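Progress report to the Jayasinghe Fund
Household Chores Project, second reporting period
Prepared by Nandi Xaba, with Rajitha Mollah
16th May

Dear friends at the Fund,

Thank you, first of all, for your patience with the date of this report. We had hoped to send it before the spring break, and then the move to the new rooms at Kamolgate took rather more out of us than we expected (the kitchen sink alone held us up for the better part of two weeks). We're settled now, the lights work, and it has been a real pleasure to get back to dishes.

You'll remember the question we put in our application, which was a plain one: can a machine you might one day afford do the small jobs that wear people out at home? We chose clearing the table, sorting laundry and putting groceries away. You asked us to report on each one separately and to be frank, so I'll take them in that order and try not to wander too much.

Clearing the table

Most of our time has gone here, and I think it shows. The arm is asked to clear a small table of plastic dishes, one piece at a time, into a container beside it. Last year we were working with a single kind of bowl, always set down in the same place, and I remember how proud we were of it. Now Rajitha puts the dishes down wherever she likes before each run and the arm has to find them through the camera at its wrist.

In the latest set of 40 runs, the table was fully cleared in 23. I know that is a modest number, and I would rather give it to you as it stands than dress it up with the partial ones. It does include a good many layouts the arm had never met, which pleases us very much. Plates are still the hardest. A plate lying flat gives the fingers almost nothing to get under, and the arm will sometimes push one patiently across the table until it runs out of table.

Cups have come along best. Coming down from straight overhead used to be our standard approach, and it is still a good one for a cup standing upright, but the arm has to judge where the rim is while everything underneath it seems to be moving. Shadows made that harder in the old rooms, where a dark patch beside a cup could be taken for part of the cup itself. Rajitha retrained the vision side over the winter with much more varied lighting, and those mistakes have become rare.
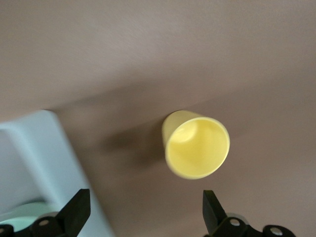
Wrist camera view during table clearing: yellow cup, with the gripper fingers open.

Speed is another matter. A person clears that little table without thinking about it, probably while talking to somebody else. Our arm takes 6 minutes on a good run – long enough that visitors tend to start helping. We have left the speed alone on purpose for this period and worked on steadiness, and I would ask you to judge us on that for now. We do have some ideas about planning the next reach while the last one is finishing, and I'll come back to those under next steps.

Sorting laundry

I wish I had more to tell you. We bought the softer fingertips from Doltance that were in the budget, and they do hold cloth much better than the old ones. Picking a single sock off a pile is now fairly dependable. Knowing which sock it has picked, and whether there's a second one hanging from it, is not. Towels go well, shirts go badly, and anything with long sleeves gets wound around the wrist. We stopped the laundry runs for a month to give the time to dishes, and I should have written to you about that when we decided it. I'm sorry I didn't.

Putting groceries away

Boxes and cans are in decent shape, provided the shelf is open at the front and somebody has unpacked the bags first. The bags themselves are beyond us. We tried three ways of opening one and none is worth repeating here, although Rajitha has kept good notes in case a later team wants them. Cupboard doors are possible when the handle is a big one.

How close is all this to a real home?

Several of you asked me this at the visit, and I gave a long answer over coffee that I'd like to shorten. For a table of light, unbreakable dishes, with a person within reach of the stop button, I believe we are close to something useful. For anything that has to run while the household is out, we are a long way off. The trial kitchen in Vokutitz has taught us this better than our own rooms could, chiefly through the crumbs, the wet spots and the mail that people leave lying where they eat.

Money and time

Spending is in line with the plan apart from the move, which we covered from the contingency. We haven't touched the travel line. The replacement motor for the wrist joint was ordered late, and that is my doing.

Next steps

Between now and the end of August we'd like to:

Bring mugs with handles and a few real ceramic plates into the table work
Try the overlapping reaches, first at low speed
Start laundry again, with towels and washcloths only
Hold 3 more trial days in Vokutitz

We would also like to move a small part of the groceries money over to table clearing. The sum is set out in the attached budget sheet, and we won't act on it until we hear from you.

With warm thanks from us both. Do come by if you are anywhere near Kamolgate this summer, and bring a dish you don't mind losing.

Nandi Xaba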